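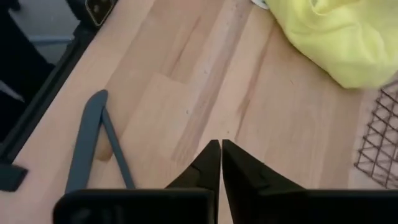
Figure 3. Wrist camera view over the wooden table. The two fingertips come close together near the bottom; the yellow cloth lies at the upper right, with part of the wire mesh below it.

4.2 Wrist view and cloth localization

The policy described in Section 3 receives one color image from the wrist camera at every control step, together with the joint positions and the gripper opening. It does not receive depth, and it does not receive a mask of the object. We made this choice in order to keep the input identical to that of the Grasen baseline, so that the difference in results can be attributed to the training method only.

Figure 3 shows a typical difficulty of this input. The cloth is the target of the task, but it occupies only the upper right corner of the view and continues outside of it. The fingers themselves cover a large part of the lower image. A policy which reacts only to the amount of yellow pixels would have very weak information in such a state, and in our first experiments this was indeed a frequent cause of failure. The arm moved down too early and closed on the table surface at a position to the left of the cloth.

A second difficulty is the table. The wood has long strips with different tones, and the darker grain lines have a contrast comparable to the edge of a fold. In Figure 3 a grayish-brown streak ends a little above and to the left of the fingers. Bimla Nigam observed, during the annotation of failed episodes, that the policy sometimes aligned the gripper with a streak of this kind. We first considered covering the table with a plain sheet. We decided against it, as the Calbridge protocol requires that the work surface is not modified between training and evaluation.

4.3 Edge-weighted sampling

To address both difficulties, we changed how the training frames are drawn. In the standard procedure, every frame of a demonstration has the same probability. In our procedure, which we call edge-weighted sampling, a frame receives a higher weight when the target touches the border of the image. The weight is computed once, before training, from a coarse color segmentation. The segmentation is used only for this weight and is never given to the policy.

Let b be the fraction of the target boundary that lies on the image border. The weight of the frame is 1 + kb, where k is a constant. We used k = 5 in all experiments. Larger values made the training unstable in the last phase of the grasp, where the cloth is normally well inside the image and frames with large b are rare. We did not search for the optimal value.

The demonstrations were collected by Kusum Pant and Iwona Adamczyk by teleoperation. The dataset has 2,000 episodes. The start position of the cloth, its folding state and the position of the other objects were changed by hand between episodes, and both operators were asked not to arrange the cloth in a flat shape. Wire mesh was kept among the distractor objects, as its openings let the table show through and the coarse segmentation is less reliable next to it.

4.4 Results

We evaluated each policy on 100 trials. A trial is counted as successful when the cloth is lifted completely from the table and remains in the gripper until the arm reaches the release position. The operator who reset the table did not know which policy was running.

Edge-weighted sampling reached a higher success rate than uniform sampling on the same data. The difference was largest in trials where the cloth started near the border of the first image. When the cloth started close to the center, the two policies behaved almost the same, and we do not claim an improvement for this condition. Alignment with the wood grain became less frequent, but it did not disappear. It remained mostly in trials in which the cloth was partly hidden by one of the fingers.

We also tested whether the same effect can be obtained by random cropping. Cropping moves the target toward the border artificially, but it also moves the fingers, whose position in a real wrist image is nearly fixed. The policy trained in this way was slower to close the gripper and often stopped above the cloth. For this reason we do not recommend random cropping for wrist cameras without further study.

One limitation should be mentioned. The weight depends on a color segmentation, and this works well for a bright yellow cloth on light wood. For a beige cloth on the same table, the segmentation was not usable, and we had to mark the boundary manually in a subset of the frames. Experiments with a learned segmentation model are reported in Section 5.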